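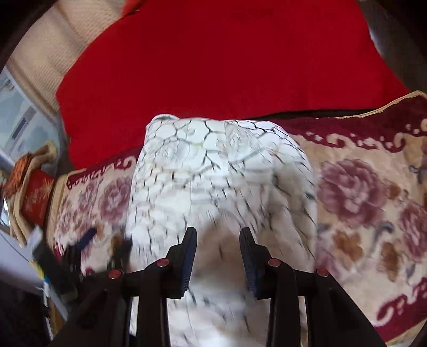
# Minutes: Textile Storage Meeting, Gruden Annex

**Date:** 2020-03-13
**Chair:** Xuelian Fu
**Next meeting:** April, date to be set

## 1. Previous minutes

Accepted with one correction. Under item 4, the shelf depth should be given in millimeters.

## 2. Bedding and soft goods

2.1 The beige floral blanket with the maroon-red border stays in the household group. The border print is to be entered in the register as "cream scroll and cloud-like motifs". The earlier entry, "red edge", is withdrawn.

2.2 The white piece with the dark crackle pattern has no agreed object name. It was proposed as a cloth and as a soft bag. Entered as "white textile, crackle pattern" until it has been laid flat and measured. X. Fu to do this.

2.3 Patterned pieces are to be logged by ground color first, then by motif. Plain pieces keep the present order.

2.4 Pieces are not to be stored bunched. Roll where the length allows — otherwise fold with tissue at each crease. Existing creases are to be noted on the card and left alone until the piece has been assessed.

## 3. Storage materials

3.1 The Teuber quote for tissue was read: 1,250 sheets, unbuffered, delivered flat. The Flokero quote covers 1,000 sheets at a lower price per sheet but excludes delivery. Teuber preferred. Order to be placed once the delivery address is confirmed.

3.2 Rolling tubes: present stock is 165 mm in diameter. Adequate for blankets, too wide for the short shelves in bay 2. Narrower tubes to be priced.

## 4. Register

4.1 The register now runs to 1,684 entries. Duplicate numbers remain in the Lukedlow transfer. These are to be given a suffix letter — no numbers will be reissued.

4.2 The color field is to accept two values, ground and border.

## 5. Actions

- X. Fu: measure the white textile (2.2), amend the blanket entry (2.1)
- X. Fu: confirm address with Teuber (3.1)
- Narrow tube prices (3.2): carried to April
- Suffix letters (4.1): open, no date set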